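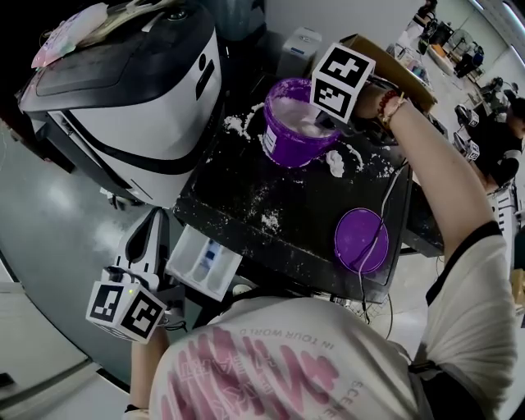

Print this message | E-mail this message

Re: Powder residue on the black bench

Elie Tannous wrote on 28/11/2022:
> The bench was white from end to end again when I came in, including
> the front edge. Can we agree on a cleaning method before somebody
> takes a wet sponge to it? I would also like to know whether anyone
> objects to moving the bucket work onto a tray. The Perton cloths are
> finished. Do we reorder, or switch to something else?

Elie,

Answers in order.

1. Method. Dry first, wet second. Pick up the clumps and the larger piles with a plastic scraper and a dustpan. Vacuum the rest with the soft brush head, working from the back of the bench toward the front edge. Only then use a damp cloth. Water on a thick layer gives you paste, and on a black top the paste dries to a gray film that takes two or three more passes to remove. I did this in October and do not want to repeat it.

2. Front edge. Powder collects under the lip as well as on it. Run the brush along the underside before the floor is swept, otherwise the floor has to be done twice.

3. Cables. Unplug and lift off anything that crosses the bench, wipe it dry, and put it back last. Do not wipe around it.

4. Tray. No objection. The Zelenák tray on the lower shelf is deep enough and takes the purple bucket with room left for the lid. Set the lid inside the tray too, top side up. When it goes down on the open bench it picks up powder underneath and carries it back to the rim, and then it will not seat properly.

5. Cloths. I would switch. The Perton ones shed lint, which shows on black nearly as badly as the powder does. Metusitz sells a flat-weave cloth in packs of 16, order code 3488. One pack should last us until spring if they are washed without softener.

On the bucket itself: please stop filling it to the rim. Leave 5 cm clear at the top. Most of what lands on the bench comes from lifting material straight up and out. Tap it off against the inside wall first, wait a moment, then lift. Slower, but there is less to vacuum.

Open point – the Drarnomex vacuum has a paper filter and loses suction quickly with fine powder. I have 4 spares. If someone knows of a washable filter that fits the older housing, send me the part number off list.

I will put the tray out tonight.

Reply to list | Reply to sender

List archive – contact the list owner – copyright remains with the authors of the messages – back to top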